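Small Things on a Dresser: How the Mumura Group Compares Grippers Before Buying Them

12 December 2024

Kamala Gounder has two gripper catalogs on her desk, and in both of them she has written notes in pencil on almost every page. She leads the manipulation work in the Mumura project, where a small group tests arms, grippers and cameras in simulation before any money is spent on the real ones. I visited her and her colleague Priit Lapiņa at their office, and we talked for most of an afternoon, first about fingers and then, for much longer, about cameras.

"People ask which gripper is the strongest," Gounder says. "For our work this is almost never the question. We pick up light things. I want to know what the finger hides from me when it comes close."

The group began in May with two candidates. One is a narrow finger, which they call Catero after the name of the design file. The other one, Preltell, has a wider finger with a larger contact area. Both are driven by the same controller at 60 commands per second, so that a difference in the result comes from the hand and does not come from the timing.

Until now they have recorded 3,536 attempts in the simulator. Of these, 1,256 were done with the wider finger. The numbers are not equal, and Lapiņa is a little unhappy about it. "We had a mistake in the mass of one object," he explains, "and I had to remove a whole batch. I would like to run it again, but the computer is also needed by other people."

Mousetraps, and why they are difficult

The objects come from a household set. Some of them are easy for any hand, like a block or a cup. The mousetrap is the one that Gounder talks about with the most feeling.

"It is a flat piece of wood and then there is all this wire on top," she says. "If you close the fingers on the board, good. If you close them on the wire, the physics engine becomes nervous. You see the trap shaking, and then it flies away. So we learned a lot about our collision shapes from it, maybe more than we learned about the gripper."

In the simulator the traps do not snap. Lapiņa tried to build a working spring in the first weeks and gave up. He still thinks it was the right decision to try.

The traps are placed on top of a wooden dresser, and two arms work over it. Gounder prefers furniture to an empty test table. A dresser has a height that is sometimes not comfortable for the arms, and there is a wall behind it, so an elbow cannot go everywhere. When a planner has only seen a free table, she says, it will choose beautiful paths that nobody can use in a home.

I asked if the second arm is really necessary for such small objects. "For one trap, no," Lapiņa answers. "But when one hand is holding something in the air, the other hand has less space. We want to see how the shape of the gripper changes this. A gripper that is good alone can be a bad neighbor."

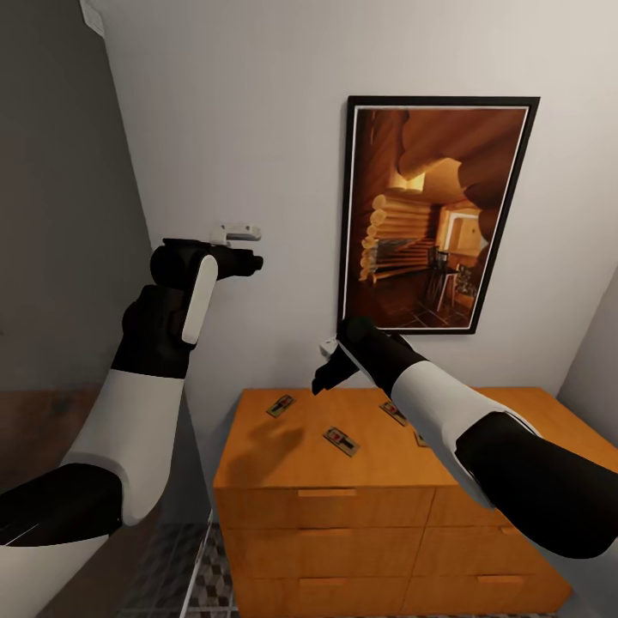
Two views from the Mumura simulator. 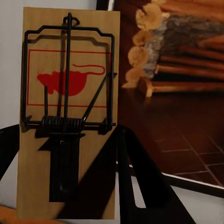 What the camera can see

The discussion about cameras started because of a disagreement. Lapiņa wanted to use only a wide view of the room, because it is simple to calibrate and shows both arms together. Gounder wanted to have a close view also, where the fingers are in the foreground and the object is large.

"In the wide view, a mousetrap is small," she says. "You know where it is, but you do not know much about how the wire is standing. From close, I can see the coil of the spring. I can see the red mouse that is printed on the wood. Then a finger comes in front of the board and I lose one corner of it. This is the price."

For her, this price is the most useful thing to compare. They now count, for each attempt, how much of the object is covered by the finger in the last moment before contact. With the wide finger more is covered, as everybody expected. What surprised the group was that the angle of the camera had more effect than the width of the finger. Moving the camera mount a small distance to the side improved the result for both hands.

Lapiņa has changed his opinion, although only partly. He keeps the wide view as the first source for planning and takes the close one for the last part of the movement. The change from one to the other is still not smooth. Sometimes the arm stops for a moment, and he does not know yet if the problem is in the controller or in his own code.

There is also the light. The shadow of a gripper can fall on the top of the dresser, and an early version of their detector took such a shadow for an object. They now change the direction of the light between attempts.

Before the order is signed

The group has not decided which gripper it will buy. Gounder is closer to the narrow one, but she wants to repeat the tests with softer finger pads. Līga Petrauskas, who will install the real arms, has asked for the exact position of the camera mount, because the cable has to pass beside it. That drawing was still open on Lapiņa's screen when I left.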